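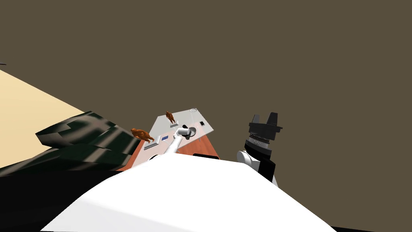
Dondville, 23rd May

INTRODUCTION TO TRADE POLICY
Handout for Unit 6: Tariffs, retaliation and the small trading partner

Read this before the seminar. It replaces the older handout on customs unions, which some of you may have from last year. The textbook chapter on tariffs covers the diagrams, so they are not repeated here. You do need to be able to draw the basic one from memory by the end of the unit.

1. What a tariff is

A tariff is a tax on goods that cross a border. In nearly all cases it is charged on imports. The importer pays it to the customs authority of its own country when the goods are cleared. The foreign government does not pay it, and the foreign seller does not pay it directly either, although the seller may end up taking a lower price in order to keep the order.

Two forms come up in this course. An ad valorem tariff is a percentage of the value of the goods. A specific tariff is a fixed amount per unit, per ton or per liter. The difference matters when prices move. If the price of a good falls by half, an ad valorem tariff falls with it, while a specific tariff stays where it was and becomes heavier in relation to the price.

A quota is a limit on quantity. A tariff-rate quota combines the two: a low rate up to a certain quantity and a higher rate on anything above it. These are common in farm goods, and students often mix them up with plain quotas. In a plain quota, nothing more may enter once the limit is reached. In a tariff-rate quota, more may enter at the higher rate.

2. Who pays in the end

The legal question (who hands over the money) and the economic question (who is worse off) have different answers. The second depends on how easily buyers and sellers can go elsewhere.

If the importing country is small in the market for that good, the world price does not change when it sets a tariff. The full amount shows up in the domestic price. If the importing country is large, foreign sellers may cut their price to keep some of their sales, and part of the burden moves to them. This is the standard argument for why a large country might gain from a tariff, provided the other side does nothing in return. Section 4 deals with what happens when the other side does something.

Groups affected at home:

Buyers of the good pay more and buy less.
Domestic producers of the same good sell more at a higher price.
Domestic firms that use the good as an input have higher costs.
The government collects revenue.

The third group is the one most often left out of newspaper accounts. A tariff on sheet metal helps mills and hurts firms that make cabinets, pipes and car parts. The second set of firms usually employs more people, but each of those firms is affected only a little, and they are slower to organize.

3. Worked case: Grunemow and Clemano

We will use two countries through the rest of the unit. Grunemow is large, imports more than it exports, and has an election coming. Clemano is small, sells most of its exports to Grunemow, and belongs to no customs union. Learn the setup, as the seminar questions assume it.

Clemano exports a bottled drink sold under the name Pop. A case of Pop lands in Grunemow at a price of 50 crowns. Before the dispute there is no tariff, and Grunemow imports 4000 cases a month. In April the government of Grunemow announces a tariff of 30 percent on bottled drinks from Clemano, saying that its neighbor has treated it unfairly for years.

Step one. If the export price stays at 50 crowns, the tariff is 15 crowns a case and the importer's cost is 65 crowns.

Step two. At 65 crowns, buyers in Grunemow want fewer cases. How many fewer depends on the elasticity of demand. If there are close substitutes made at home, the fall will be large.

Step three. The bottler in Clemano now has unsold stock. It can look for other markets, cut output or cut its price. Suppose it cuts its price to 45 crowns. The tariff is a percentage, so it is now 13.50 crowns, and the importer's cost is 58.50 crowns.

Step four. Compare with the start. The importer pays 8.50 crowns more per case than before. The bottler receives 5 crowns less. The two together make up the 13.50 that goes to the treasury of Grunemow. Check that you can get this sum yourself. A common mistake is to keep using 15 crowns after the price has changed.

Note that the monthly revenue cannot be found by multiplying 13.50 by 4000. The quantity has fallen, and the new quantity is what counts. Marks were lost on this last year.

4. Retaliation

Clemano has several possible answers. It can do nothing and hope the measure is dropped after the election. It can complain to whatever body settles disputes between the two. It can offer something in exchange for an exemption. Or it can put its own tariff on goods from Grunemow.

Doing nothing sounds weak but has a case behind it. A small country that taxes its own imports raises prices for its own people, and it is too small to push down the price in the larger market. On narrow economic grounds, the second tariff adds a second loss.

The case for retaliation is political. Governments that retaliate tend to pick goods made in districts where the other government needs votes. The list is chosen to be noticed, and the total value may be small. A list of 18 products, each made in a closely fought district, can get more attention than a broad tariff on everything.

There is also an argument about the future. A country known to retaliate may be left alone next time. This is hard to test, since we do not see the tariffs that were never imposed. Treat claims about it with some care, in either direction.

The usual way to set this out is as a two-by-two game, with each government choosing free trade or a tariff. If both are large, each may prefer a tariff whatever the other does, and both end up worse off than under free trade. Where one country is small, as here, the payoffs are not symmetrical. Do not copy the textbook table into an answer on Clemano. Its numbers are for two large countries.

5. The language used

Trade partners are often also military allies, members of the same organizations, or neighbors with long shared borders. Leaders may call a partner a rival, a competitor, an opponent or something stronger, and may do so while talks are going on. For this course, separate three questions when you read a statement of this kind.

What measure has been taken or threatened? Look for a rate, a product and a date.
Who is the audience? Statements made to a domestic broadcaster are often meant for voters at home, and the other government knows it.
What does the speaker count as unfair? It may be a subsidy, a product standard, a tax, an exchange rate, or simply the trade deficit.

The last item needs attention. A bilateral trade deficit means that one country buys more from another than it sells to it. It does not by itself show that anyone has broken a rule. A country can have a deficit with one partner and a surplus with the next, in the same way that a household buys from a grocer who buys nothing from it. The overall balance is tied to saving and investment at home, which we cover in Unit 8. 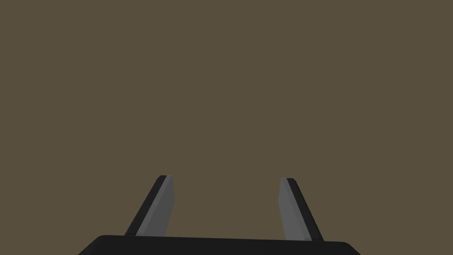
Can a tariff close a trade deficit with one country?

It can shrink the deficit with that country, but the buying often shifts to other suppliers, so the overall deficit may change very little.

In the case above, suppose drinkers in Grunemow switch from Pop to a similar drink from a third country. Imports from Clemano fall. Imports from the third country rise. If the third country is a higher-cost producer, Grunemow is paying more for much the same thing, and it collects no tariff on the new supply. This is called trade diversion. You met it in Unit 4 in connection with customs unions, where it appears for a different reason.

6. Rules and exceptions

Most trade agreements allow some tariffs under named conditions. The three you need are these.

Anti-dumping duties apply when a good is sold abroad below its normal value and this harms domestic producers. The harm has to be shown.

Countervailing duties apply when the exporting government subsidizes the good. Again, harm has to be shown.

Safeguards apply when imports rise suddenly, whether or not anyone has acted unfairly. They are meant to be temporary.

There is usually a national security exception as well. It is worded broadly, and governments do not like having their use of it reviewed by outsiders. It would be difficult to fit bottled drinks under this heading, but consider what Grunemow might say if the product were steel.

7. For the seminar

Prepare short notes on each of the following. Half a page is enough.

Redo the Pop calculation with a specific tariff of 15 crowns per case in place of the percentage, keeping the cut in export price to 45 crowns. State who pays what.

Write a short memo to the government of Clemano recommending one of the four answers in Section 4. State what you would expect Grunemow to do next.

Find one news report on a current tariff dispute. Identify the measure, the audience and the complaint. Bring a copy.

The essay for this unit is due at the end of Unit 7, and the title list is on the course page. If your essay uses figures from a government source, give the table number and the release you took it from, as trade figures are revised often and two releases may not agree.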